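Máté Halász
I've been asked a few times how I make cutting boards and small countertops from offcuts, so I'm going to write it out in one go. Long thread. It's all edge gluing, no end grain.

Start with wood that has been in your shop a while. I buy shorts from Nowicki, a lumberyard that sells the ends of its maple by the bundle. They go on a shelf for a month before I touch them. I've skipped that step twice and both boards cupped.

Rip everything a little wide, then let the strips sit overnight. Some of them will bow as soon as they come off the saw. Put those aside for something short. A clamp will pull a bowed strip straight, but it will keep trying to go back.

Grain direction. Look at the edge of each strip and get the grain running the same way along the whole panel. It makes no difference to the strength. It makes a big difference when you plane it, because one strip facing the wrong way will tear out while its neighbors come up clean.

Color is the part people ask about most. Maple from one bundle can go from cream to tan. I lay all the strips out near the window and move them around until I stop noticing any one of them. Sometimes I keep the darker ones together, sometimes I spread them out. Both look fine after oil.

Number the strips with chalk and draw a big triangle across the whole layout. If the triangle lines up later, the strips are in the right order. I use chalk because pencil gets down into the grain and takes a lot of sanding.

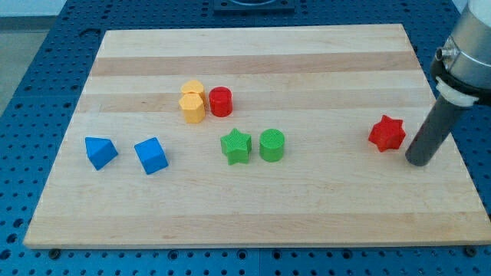 Joint the edges two at a time. Fold neighboring strips together like a book, faces touching, and plane both edges at once. If your plane is off square by a hair, the two errors cancel when you open them up. I learned this from an old Nisley booklet that came with a used jointer plane.

Check the fit dry. Stand one strip on the other and hold a lamp behind the joint. Light in the middle is OK if it's a sliver. Light at the ends is a problem — those are the joints that open up in winter.

Glue: I use Triva, the yellow one, and I put it on one edge only with a cheap brush. You want a thin, even coat. If it runs down to the bench in streams you've used too much. A row of small beads along the joint is right.

Clamps go above and below, alternating. If they're all on one side the panel will bend toward them. Snug, then a quarter turn. People crank down until the clamp creaks, and then they wonder why the panel is curved.

I leave it 12 hours. The bottle says less. I usually glue up after dinner and take the clamps off before work, so the timing looks after itself.

Scrape the squeeze-out while it's still rubbery if you're around to do it. If not, use a paint scraper once it's hard. Don't wipe it with a wet rag. It pushes thinned glue into the pores and you get pale blotches under the oil.

Flatten with a hand plane across the grain first, then along it. Then sandpaper. I stop at 220 for anything that will touch food. I've tried going finer and the oil didn't soak in as well.

Wet the surface with a damp sponge, let it dry, and sand again lightly. The fibers stand up the first time it gets wet, so you might as well get that over with in the shop.

Finish is mineral oil, 2 coats the first day, then one more whenever it looks dry. I tried the Trumudard board wax last July and liked it, but it costs more and I couldn't see much difference after a few washes.

Someone asked what's the largest panel I've done this way. A desk top, 163 cm long. I glued it in three sections and then joined the sections. Don't try to do that many joints at once by yourself — the first ones are setting before you reach the last.

Will do a separate thread on sharpening the plane. That one needs more pictures.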